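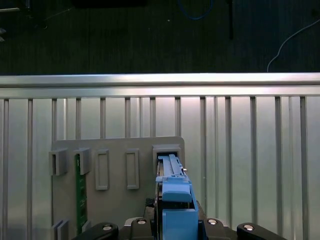
Gripper stoppages on the Hovix cells: frequently asked questions

Which cells are affected?
The notice covers all Hovix cells used at the Toledo site for computer dismantling and part insertion. Cells at Purkano use an earlier controller and are not included.

What is the fault?
The force limit may return to its factory value after an emergency stop. The gripper then continues to close on a part when it should hold. Two hard drive connectors were damaged in this way in February. 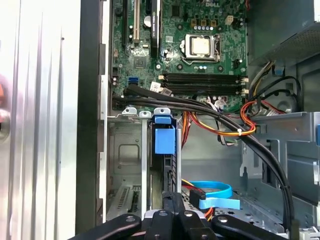
Was anyone hurt?
No. One operator reported a near miss while freeing a cable. The report has been passed to Allirero, which maintains the cells.

May work continue?
Yes, provided that arm speed is set to 75 per cent or lower and the force limit is read back on the screen after every stop. Drive caddies must be released by hand until further notice.
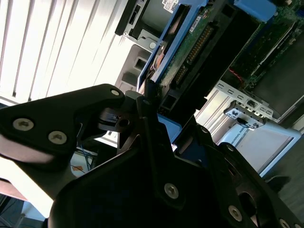 What should I do if the gripper does not let go?
Press the emergency stop and wait for the amber light to go out. Do not pull on the part or the fingers. Call the shift supervisor, who holds the release key. A cell that has stopped 3 times in one shift must be taken out of use. 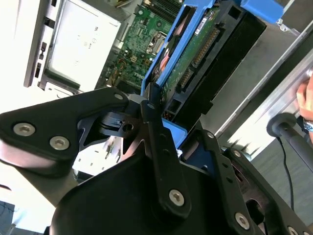 When will a repair be available?
Allirero expects to supply new controller software on Tuesday. Each cell will then complete 2,000 test cycles before the speed limit is lifted.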